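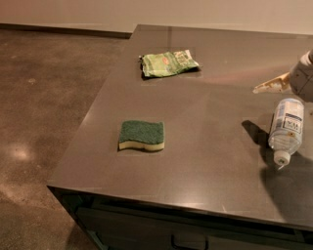
Drandari Counter Pickup

Teleoperated demonstrations of single-object pickup from a kitchen counter

Version 2, released 14 April 2026

Summary

Drandari Counter Pickup is a set of 1,491 demonstrations recorded at the Rikville site. In each one, an operator drives the arm by remote control to take hold of one object on a countertop and lift it clear. The set is meant for training and testing imitation learning policies. It replaces version 1, which came out in December and had no head camera stream.

What is in an episode

Each episode is one folder. It holds the head camera video, joint positions, gripper opening, operator commands and a one-line text instruction such as "pick up the bottle". Video and joint data share a clock. Operator commands are logged separately and resampled when you load them, so the first few rows may be blank.

Recording starts when the operator takes control and stops when they release it. Pauses and second tries are left in. If you want clean runs only, filter on the field retries = 0.

Objects and layout

Counter episodes use a bottle, a two-layer sponge and a crumpled packet. All three stay on the counter for the whole episode, including the two that are not the target. The instruction names the target.
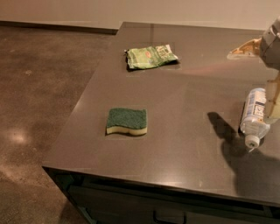 Approach to the bottle, head camera view.

The bottle is laid on its side in these episodes. Operators were told to come in from above and close on the body, keeping the fingers off the cap. They were free to choose the wrist angle. Expect a wide spread of grasp poses, especially near the label.

The counter is glossy. Reflections and the arm's own shadow change as the arm moves, and we did not correct for either one. A policy trained on cropped images may pick up on the shadow, so check this before you report results.

Phase labels

Every episode is split by hand into 5 phases:

1. Reach: the arm moves toward the target.
2. Align: the gripper is over or beside the target and turning to fit it.
3. Close: the fingers move in until contact is steady.
4. Lift: the target leaves the counter.

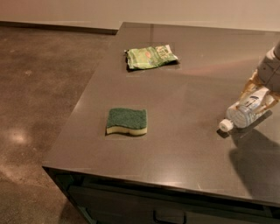 5. Release: the target is set down and the fingers open.

The line between Close and Lift is the least reliable. When the target slides before it rises, annotators marked Lift at the first frame with a visible gap underneath.

Splits

161 episodes are held out for testing. The rest are for training. No operator session appears in both.

Known problems

Gripper opening reads slightly high after a long session. The Dizon loader applies an offset, but the raw files do not have it.

Some packet episodes have the wrong instruction text. Fixes are listed in corrections.csv.

License

Free for research use. For commercial use, write to the Cindport data desk.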